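The lab at Ovisell shares a building with a print shop, and the researcher who runs the jar study asked to meet after lunch, when the presses are quieter. She has spent most of the past year on one question: how many human demonstrations does a robot need before it can handle a container it has never met?

"People assume more is better," she said. "We had 2000 demonstrations from the first round and the policy was still bad at lids. It would get to the jar fine. Then it would squeeze in the wrong place."

The first round was collected by remote control, with an operator driving two arms from across the room. For the second, the team switched to hand-held grippers. The operator holds one in each hand and does the task directly, and the recorded motion is used to train the arms later. She said the change was made mostly for speed, and that the gain in quality surprised her.

"When you drive an arm remotely you stop a lot. You wait, you check, you correct. The robot learns the waiting too." 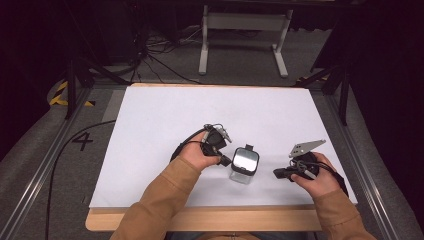 The second round came to 519 demonstrations, all of jars and small bottles. Trained on those alone, the model, which the group calls Oda, opened unfamiliar jars more often than the version trained on the full first set. She was careful about how far that goes. The test used 20 containers, and none was larger than a coffee mug.

"I wouldn't tell you it works on a pickle jar. We haven't tried a pickle jar."

I asked what the operators are told to do. Very little, she said. They start with both grippers off the table, pick whichever side they like for holding the jar, and keep going if they fumble. Early on the team threw out any take with a slip in it. They put those back in April, and Oda got better at recovering from its own slips.

Glass is still the main problem. Reflections confuse the depth estimate, and the model sometimes closes a little short of the jar. A partner group at Lorkow is working on that part with a separate sensor. She hasn't seen their numbers yet.

The next round will use a new set of fingertips, called Ullon, with a softer pad. She expects to need about 95 new demonstrations to adapt the model, though she said her last guess of that kind was much too low.

"Ask me again when we've run it," she said, and went back in to reset the table.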